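Kuldale Creek Water Project
Progress report to the Torngate Fund
27/09/2020

Hi Fraser,

I know you said a page would do, so I'll try to keep it to that (no promises!). We're past the halfway mark on the grant and I'm pretty happy with where things stand, apart from the lab bill, which I'll get to.

The sampling first. We now have 10 sites on the creek, from the old mill bridge down to the culvert behind the ball field, and 54 samples logged so far. Spring was a slow start with everything shut, and I ended up doing the first few rounds by myself in my brother-in-law's waders. Since June it's gone a lot better. Ye-seo Cheon took over the lower sites and she is much tidier with her labels than I am.
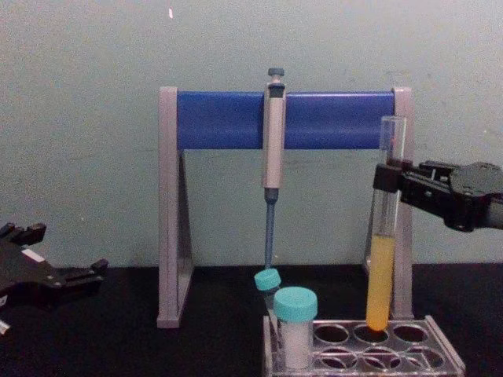

Nitrate is the number everybody in town asks me about. The upper sites look fine all summer. It's the stretch below the feed store where the readings climb, and they climb most after a hard rain, so my money is on runoff from the gravel lot and the two fields next to it. I don't want to say that too loudly until we have the fall numbers. The owner has been really nice about letting us cut through his property and I'd like to talk to him before he reads it in the paper.

Phosphate is more of a muddle. Site 4 gave us one very high reading in August and then went right back to normal. Ye-seo thinks the bottle wasn't rinsed properly. I think somebody washed a truck up there. We're going to run that site twice in October and see.

Now the money. Plusela put their price per sample up in July, and that line of the budget is running over. I've moved the leftover travel money across to cover it (we've hardly gone anywhere this year, as you can guess) and that gets us through the fall round. The new spreadsheet is attached. If you need a formal request for the switch, just tell me which form, I couldn't find it on your site.

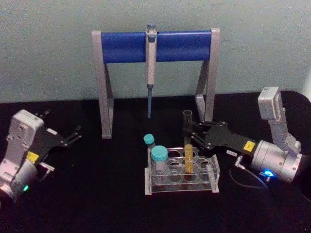 Will the delay in spring push back the final report?

It shouldn't. The rounds we missed were the early ones, and we've added an extra round in October to make up part of the gap. I'd still like to hand it in on the original date.

Still to do: the fall sampling, the sign for the trailhead (the printer has the artwork, I'm waiting on a proof), and a talk at the library if they're open by then. If they aren't I'll do it outside by the bridge and people can bring their own chairs.

Call me if anything in the spreadsheet looks odd. Evenings are best.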